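# About Telten

Telten is a small company that supplies white glazed tableware for painting, runs painting sessions at the table, and fires the finished pieces. The pieces are plates, shallow dishes and bowls intended for ordinary home use. We do not throw or cast our own ware. Blanks come in already glazed, and everything we do takes place on top of that glaze.

The company was set up by Gyula Kocsis, who had worked as a kiln technician and still handles the firing schedule. The first sessions were held at a dining table with a cloth over it. The present room is larger, but it is still arranged around one large table.

## What we do

- **Painting sessions.** Participants paint a glazed blank with onglaze colors. A standard session has 70 minutes of painting time. Setup and cleanup are not counted in it.
- **Firing.** All painted ware is fired to 800 °C in an electric kiln. We have 2 kilns, one for plates and flat dishes and one for bowls and anything tall.
- **Blanks and color sets.** Schools and clubs can order blanks and colors, paint on their own premises, and send the ware back for firing.
- **Small runs.** We repeat a painted design by hand, up to 300 pieces per order. Larger orders are declined.

We do not print transfers to order, and we do not repair broken ware. Gold and other metallic colors are available on request and carry a separate charge. Metallic ware must not go in a microwave.

## How a plate is made

A blank is checked on arrival for pinholes, crawled glaze and warping. Flat plates are set on a glass sheet and pressed at the rim; a plate that rocks is put aside for color tests. Accepted blanks are wiped with alcohol and stored upright.

The design is usually sketched on the glaze with a soft wax pencil. The wax burns out in the kiln and leaves no mark. Pencil lines should be kept thin, as color tends to bead on a thick line.

Painting follows a fixed order in our sessions:

1. Lettering first, with a fine round brush or a pen nib. Blue is the usual choice because it holds a sharp edge after firing.
2. Vines, stems and other continuous lines. These set the spacing for everything else.
3. Large filled shapes, such as fruit. Each is laid in one coat and left alone.
4. Leaves, attached to the vine after the line has set.
5. Outlines, seeds, pits and other small details over the filled shapes.
6. Dots and short marks in the remaining gaps.

Red needs more care than the other colors. It is applied thinly and evenly, and it does not mix well with green. Where a red shape meets a green rind or stem, we ask painters to leave a hairline of bare glaze between them. Purple is strong and can be thinned by half.

Color that has gone wrong can be removed at any point before firing with a damp cotton swab. After firing it cannot be removed. It can be painted over and fired a second time, though the second coat will look slightly darker than a first coat of the same color.

## Fruit and vine

The design most often chosen from our pattern sheets is the fruit plate. It consists of a single word placed along the left side, a vine that follows the rim, and a group of fruit in the middle. The sheet gives avocado, watermelon, cherries and strawberry, and painters use whichever they like. The number of leaves is not specified. The small marks between the fruit are optional, but most people put them in.

The design is suited to beginners for practical reasons. The vine tolerates an unsteady hand. An avocado half is two outlines and a pit, and a watermelon slice is a red wedge with a green edge. The word is the hardest part, and the sheet includes a traced alphabet in lower case and capitals.
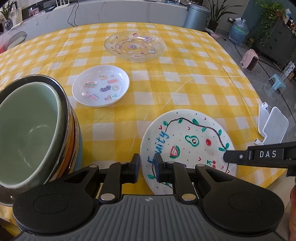
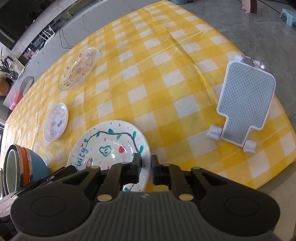 *Hand-painted plate with vine, avocado, watermelon and blue lettering; yellow and white checkered tablecloth.*

## The table and the cloth

The table is covered for every session. A cloth reduces noise and keeps a glazed foot ring from sliding while the rim is being painted. It also stops small chips when a plate is set down at an angle. We use checkered cotton. The checks are a convenient reference for centering: a plate turned so that its lettering lines up with a row of squares can be brought back to the same position after it has been lifted.

Cloths are washed after each day of use. Onglaze color in an oil medium does not wash out completely, so water-based medium is standard at the table. Painters who prefer oil work at a side bench with a tile surface.

Finished ware that has been fired is kept apart from ware that is still to be fired. The two look similar at a glance, and unfired color will come off on a sleeve. Unfired pieces are carried by the foot ring, never by the painted rim. Fired pieces may be handled in any way.

## Firing and collection

Ware dries overnight before it goes into the kiln. The kiln is vented until the medium has burned off, then closed and taken up to 800 °C. It cools with the lid shut. A kiln opened too early will craze the glaze, and we do not open one on request.

Plates are stacked on individual setters with nothing touching a painted surface. A piece that fails in firing through a fault in the blank is replaced, and the painter is offered another session at no charge. Color that has faded through being applied too thinly is not treated as a fault, but we will refire it once if the painter wants to add a coat.

Fired ware is labeled on the foot with the painter's name on paper tape. Please remove the tape before washing. Uncollected ware is held until the end of the following March and then used for color tests.

## Care of painted ware

- Wash by hand with a soft cloth. Dishwasher detergent dulls onglaze colors over time, red first.
- Do not use scouring powder or steel wool on the painted area.
- Stack with a sheet of felt or paper between plates.
- Serve acidic food on unpainted areas only. For this reason we recommend that plates painted across the middle be used for dry food, bread or wrapped items, or for display.

## Color ranges

We stock three ranges, named for the order in which they were introduced to the pattern sheets. **Zivden** is the basic range and contains the blue, green, red, brown and purple used for the fruit plate. **Tirnden** is a set of pale colors for backgrounds. **Shukla** is a liner range, ground finer than the other two and intended for lettering and outlines. All three mature at the same temperature and can be used together on one piece.

Color charts are fired on the same blanks we sell. Each chart shows a thin coat, a full coat and a coat over white. Charts can be borrowed by schools for the length of a project and should be returned with the ware for firing.

## Orders and questions

Group orders of blanks are packed in cartons with card dividers, and the same cartons should be kept for the return trip. Orders from schools should state the number of painters, the type of blank and whether brushes are needed. Questions about firing go to Gyula Kocsis, who answers them in the afternoon when the kilns have been unloaded.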